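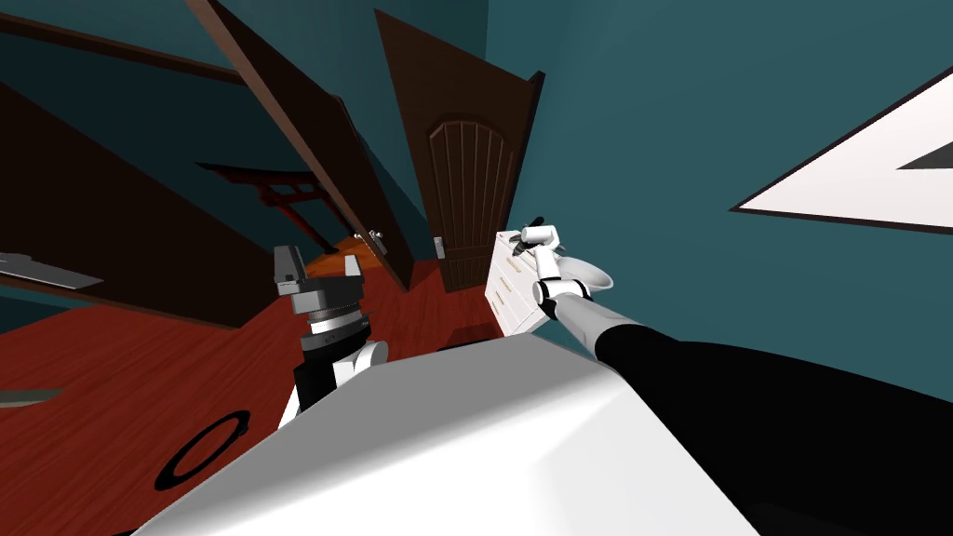

About us

Grustano is an independent planning and purchasing service for organisations that want to use robots and have to pay for them out of an ordinary budget. Our customers are care providers, colleges, small hotels, housing associations and a few workshops. We don't make robots and we don't sell them. We help people decide what to buy, when to buy it, and what else has to be in the budget before the order is signed.

The company was started by Theano Kyriakidis and Stavros Kokkinos. Theano had spent most of her working life in purchasing for residential homes, and Stavros had been a maintenance engineer. They kept meeting the same problem from opposite ends. She would see a price for a machine and no price for anything else, and he would be asked to look after equipment that had been bought without a spares list, a charging point or a doorway wide enough to get it through.

There are 22 of us now. Most work from our office in the old Andreadis building, next to the goods yard, and the rest work from home and travel to customers.

What we do

Our work falls into planning, budgeting and buying. Many customers take all of it, but you can come to us for a single piece.

Planning starts with the jobs. We ask the people who do them now to write down what they do in a normal day, how long it takes and where it happens. We then pick out the jobs a machine might reasonably take on. It is often a shorter list than the customer hoped for. Fetching and putting away small items, carrying linen and checking rooms come up again and again.

We then test those jobs in simulation before any money is spent on hardware. Our model rooms are furnished in the way our customers' rooms are furnished, with doors, drawers, wooden floors and things on the floor that a person would step over. A two-armed robot is put to work in them. Reach is usually the first thing we look at, and the second is what happens when the robot has to pick up something small and awkwardly shaped from the top of a chest of drawers. If a job can't be done in the model, we advise the customer not to budget for it. If it can, we treat that as a reason to arrange a trial on site, and no more than that.
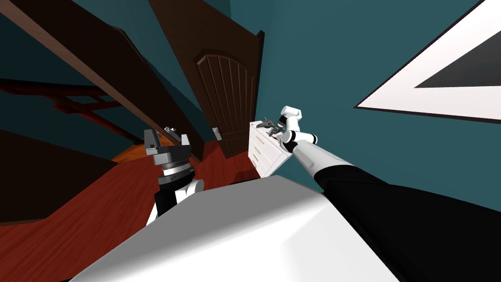 Pichit Mahawong wrote to us after his own planning stage that he would have liked the simulation work costed separately from the start. He had put it under training, his finance office had put it under equipment, and it took until February to agree which of them was right. He also said that the report had stopped him ordering a second machine he did not need, and that he would rather have heard this before he had told his board about it.

We took up his first point. Simulation now has its own line in every quotation we send, with the hours shown.

Budgeting

A robot budget from us covers the whole time you expect to keep the equipment. The purchase price is one line in it. The others are delivery and installation, changes to the building, grippers and other attachments, software licences, insurance, staff training, servicing, spare parts, and disposal at the end. We also put in a figure for staff time in the first months, when the machine needs watching and people are doing the old job and the new one side by side.

Attachments are the line most often left out. Many two-armed machines can be fitted with a different gripper on each side, and customers ask whether this is worth paying for. It depends on the list of jobs. A blocky two-fingered gripper can be a sensible choice for flat or square things, and a rounded hand may be kinder to other objects. We price both and show what each adds over the life of the machine, including the cost of keeping a spare.

We keep a price book for this. It holds 1,166 entries, from complete machines down to single cables, each with the date we were quoted and the delivery time we were given. Evdokia Chatzigeorgiou looks after it. Customers can see the entries that apply to their own project and are free to share them with their auditors.

Buying

When a budget has been approved we write the specification, invite suppliers to quote and compare the answers on one sheet. We go with you to demonstrations and bring our own list of tasks, agreed with you beforehand, so that every supplier is asked to show the same thing. We read the service contract before you sign it. Call-out times, who pays for return carriage and what happens when a software version is withdrawn are the clauses we argue about most.

After delivery we stay for acceptance testing. The final payment is held back until the machine has done the agreed jobs in your building, on your floors. We come back once during the first year to compare the running costs with the budget, and send you a short written report whether the figures are good or bad.

Some projects stop at the planning stage. The Hindotov residential college decided to widen two corridors and replace its lifts first, and to look at robots again afterwards. We thought this was right and helped with the order of works. Bultex, a bedding workshop, went the other way and leased a machine for a limited period where we had expected a purchase. The lease cost more per month but left them free to hand it back, and with their order book as it was, that mattered more to them.

How we are paid

We charge a fixed fee for each stage, agreed in writing before the stage begins. We take no commission from suppliers. If a supplier offers a discount because we are involved, it goes to the customer in full. Travel is charged at cost.

A planning stage for a single site takes up to 43 working days, depending mainly on how soon we can visit and how quickly staff can send us their notes on the jobs. Budgeting can overlap with the end of it. We can't promise times for the buying stage – delivery dates are the supplier's, and they move.

Working with us

The first conversation is free and is usually with Ilídio Godinho. It helps if you have a floor plan, even a rough one, the door widths, and a note of when your financial year ends. You don't need to have chosen a machine. If you already have a quotation from a supplier, send it along and we will tell you which lines are missing.

Write to us at the office or use the enquiry form on the contact page. We answer all enquiries, including those from very small organisations, and will say so plainly if we think you would do better to wait.

Page last revised 10 June 2023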